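January
By Francine Leclerc

Open day at the Bostley workshop

Members who made the trip out to Bostley last month got a good look at the tabletop arm that Relteck has on loan to the Gagnon lab. The session started at 2 p.m. and filled up fast, so we split into groups and took turns at the bench.

The task was simple enough: an apple, a shallow bowl and a gray bench marked off in squares with blue tape. Staff move the bowl to a different square between runs, and the arm has to find it again. They want 1,000 runs on record before they change anything -- the gripper fingers included.
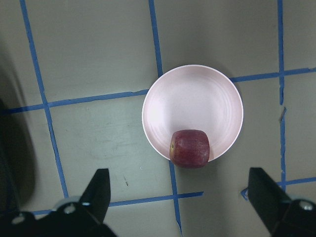 Questions from the floor

Most people asked about speed. The arm is kept slow when visitors are in, and one run takes 40 seconds. Someone wanted to know if it could manage a ripe peach. The staff haven't tried soft fruit yet, but it's on their list for spring.

The next visit is to the packing shed at Islow. Names to me by the end of the month, please. Parking is on the street side only.

Recent items
Islow packing shed: what to bring
Carpool list for winter visits
Notes from the Gagnon lab talk
Membership renewals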